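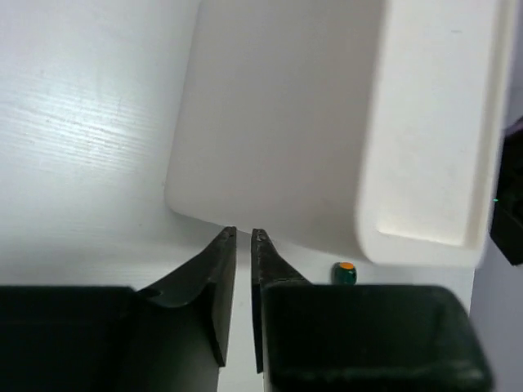 *Reading time: 3 minutes*

## 4. Teaching the pick positions

This section applies to the Rollar bench arm with the two-finger gripper and the Trarnix controller, firmware 3 or later. Complete Section 3 (homing and joint limits) first. The positions taught here are used by the sorting routine in Section 5.

**CAUTION:** Keep one hand on the stop button whenever the motors are enabled. The arm does not sense contact. It will push a fixture off the table or stall against it.

### 4.1 Set the approach height

1. Place the tools to be sorted on the table within reach of the arm. Short screwdrivers with thick handles are the easiest to start with.
2. Turn the motors on and set jog speed to 30 percent.
3. Jog the wrist until the fingertips point at the tool handle and both tips show in the wrist view.
4. Lower the arm in small steps. Stop at 42 mm above the tabletop, measured from the fingertips with a steel rule.
5. Save the position as `APPROACH_1`.

**Note:** A glossy patch on the tabletop can wash out the wrist view. Move the lamp before changing the exposure setting.

### 4.2 Check clearance to fixed objects

Drawer units, bins, and power supplies must be entered as keep-out boxes. The controller plans straight through anything that has not been entered.

1. Jog the gripper to the nearest corner of the object and save the point.
2. Repeat for the opposite corner.
3. Enter the height by hand. Use the highest point, including any handle or open drawer.
4. Run `box check`. The arm traces the outline at low speed.

If a tool lies close to the foot of a fixture, move the tool. Reducing the keep-out box to reach it is not recommended.

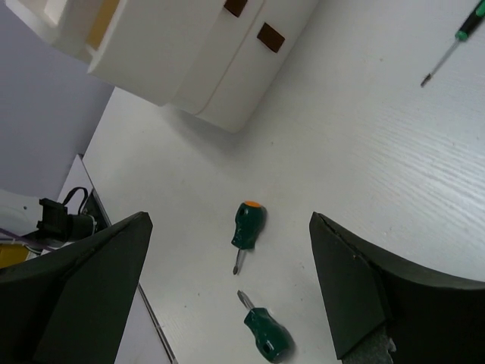
### 4.3 Teach the grip

1. From `APPROACH_1`, open the fingers fully.
2. Rotate the wrist so that the fingers close across the handle, at right angles to the shaft.
3. Lower until the fingertips are level with the middle of the handle.
4. Close in single steps until the handle stops rolling, then add two steps.
5. Save as `GRIP_1` and record the step count on the setup sheet.

Do not grip by the shaft. Precision screwdrivers with long, thin shafts need their own grip position and a lower closing force.

**Note:** Route loose cables away from the working area before the first full-speed run. Wires that clear the arm at `APPROACH_1` may not clear it at `GRIP_1`.

### 4.4 Maintenance

Inspect the fingertips every 1,000 cycles. Light scuffing is acceptable. Replace a finger if the tip is cracked or no longer meets its opposite squarely.

Revised by Gonzalo Sotomayor, Saturday, August 7, 2021. Replaces the February version, in which steps 4 and 5 of 4.3 were reversed.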